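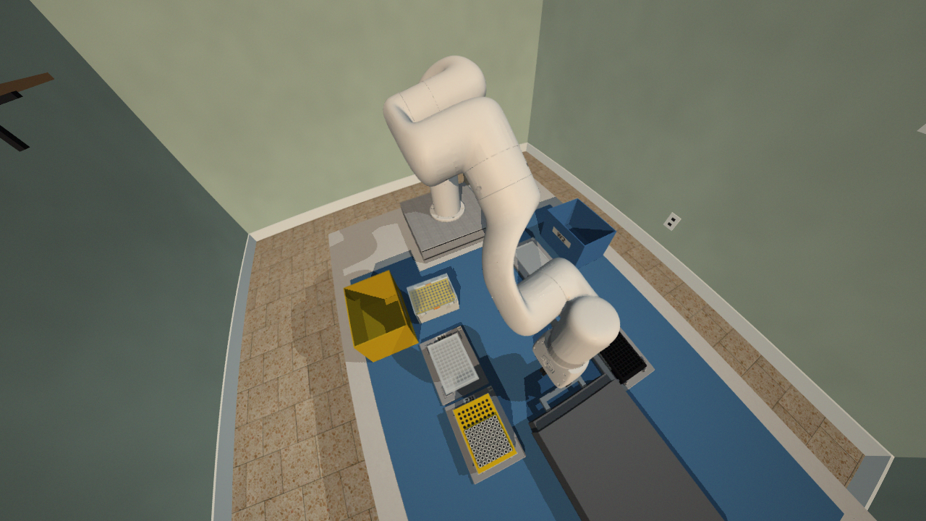 Right, end of term robotics club thread! We're the Nedville college team and our entry for the Kivgate student challenge is a lab helper arm, all in simulation for now. 1/7

The task this year: take a tube out of a rack, put it in the right place on the plate carrier, don't knock anything over. Sounds easy. We started in August and it is not easy (but it's so much fun) 2/7

Getting the room right took us ages. Green walls, tiled floor, blue mat, even a plug socket on the wall, which one of the first years modelled over a weekend and is extremely proud of 3/7

We run everything in Dular. 2,236 practice runs so far! The first 700 were mostly the arm whacking the yellow bin, so we slowed the last bit of the move right down and things got much better 4/7

Biggest headache is the black rack. The holes are tiny and if the wrist comes in at a slight angle the tube catches the rim and pings off. We've got two fixes on the go and the team is split over which one to keep 5/7

Massive thanks to the Vaughan library for letting us have the big study room and the fast computers over the holidays. We've eaten a LOT of mince pies in there 6/7

Next job is getting the arm to pick its own order for the tubes. If your school is entering too, come and say hello, we'd love to swap notes! 7/7

December 28, 2022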